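## 흰 양말이 회색으로 변하는 문제

세탁기를 Hukier로 바꾼 뒤 흰 면양말이 점점 회색을 띱니다. 수온 40도, 표준 코스, 액체 세제 사용. 수돗물 경도가 원인인지 세제 잔류가 원인인지 구분할 방법이 있습니까? 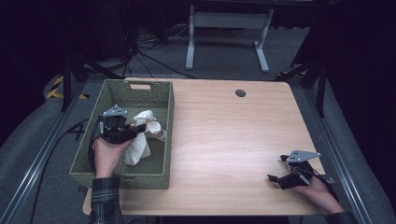 섬유유연제는 쓰지 않고, 필터는 7월 초에 청소했습니다. 색깔 옷과는 분리해서 돌립니다.

**Ghanem2843**

세제 잔류부터 확인하십시오. 마른 양말 한 켤레를 세제 없이 온수에 담가 손으로 주무릅니다. 거품이 나면 헹굼 부족입니다.
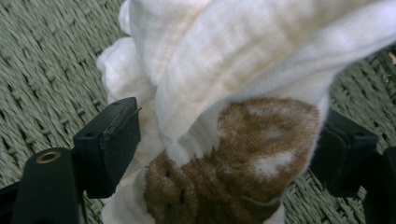 거품이 없으면 경도를 의심합니다. 시험지로 측정하고, 수치가 높으면 세제와 함께 탄산소다를 넣습니다. 투입량은 제품 표시를 따르십시오. 폴리우레탄 혼방은 고온에서 탄력이 떨어지므로 라벨의 온도 상한을 넘기지 마십시오.

**furside592**

그냥 삶으세요. 저는 그렇게 합니다.

**Gusovby**

삶기는 순면에만 해당됩니다. 혼방이면 다음 순서가 낫습니다.

- 과탄산소다를 온수에 완전히 녹인 뒤 최대 2시간 담금
- 헹굼 1회 추가, 탈수 후 바로 건조

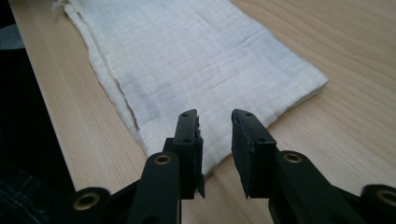
- 무늬가 있는 양말은 안쪽에서 이염 여부를 먼저 시험

염소계 표백제와 혼용 금지. 드럼 용량의 절반을 넘기면 헹굼 효율이 떨어집니다.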